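Forum: Data Collection > Hand-held grippers

Left and right tracks drift apart in paired demos

ullora_dk
We record tabletop demos with two hand-held grippers per operator, a square marker on each. Several operators share one open room.

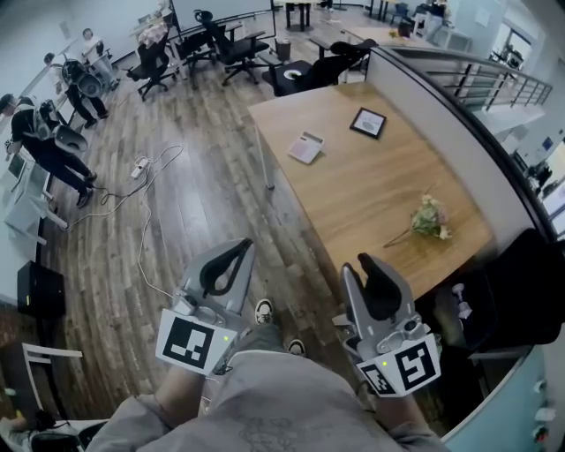
Each track is clean alone. Merged, the distance between the grippers is off by up to 2 cm by the end of an episode. Around 100 episodes are affected. Recalibrate or discard?

Wesuver
Check clocks first. If the offset grows with hand speed, it is timing. Also:

- Start every episode with both markers facing each other, held still for 2 seconds.
- Keep one gripper in the other's view when the task allows.

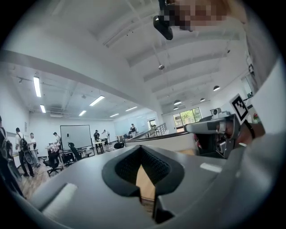 - Map the room again after furniture is moved. Stale maps gave us the same error in September.

Don't discard until you have replayed 7 or so.

oravec7
Had this too. Reboot both units.

ullora_dk
Offset follows speed. Realigning the timestamps now.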